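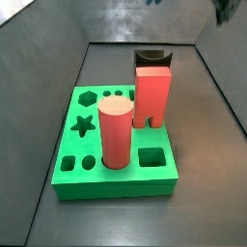 Grünes Steckbrett aus Schaumstoff mit sternförmiger und sechseckiger Aussparung

Stuvis bringt Team-Nachrichten und Aufgaben in eine Ansicht

17. Juli 2023 – Der Softwareanbieter Caleck veröffentlicht Version 9 seiner Kommunikationsplattform Stuvis. Nachrichten lassen sich darin direkt in Aufgaben umwandeln und einer Abteilung zuordnen. Wer im Schichtdienst arbeitet, erhält zu Beginn der Schicht eine Liste der offenen Punkte.

Am Testbetrieb nahmen 105 Betriebe mit zusammen 1.288 Nutzerkonten teil. Aus ihren Rückmeldungen stammt unter anderem die Stummschaltung einzelner Kanäle außerhalb der Arbeitszeit.

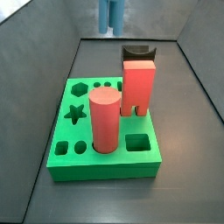

Verfügbarkeit und Preise

Bestandskunden erhalten die neue Version ohne Aufpreis. Für Neukunden kostet Stuvis 968 Euro pro Jahr und Standort. Die Anbindung an die Dienstplanung Jolilura folgt im September. Einführung und Schulung übernimmt auf Wunsch der Vertriebspartner Owusu.

Pressekontakt
Caleck, Unternehmenskommunikation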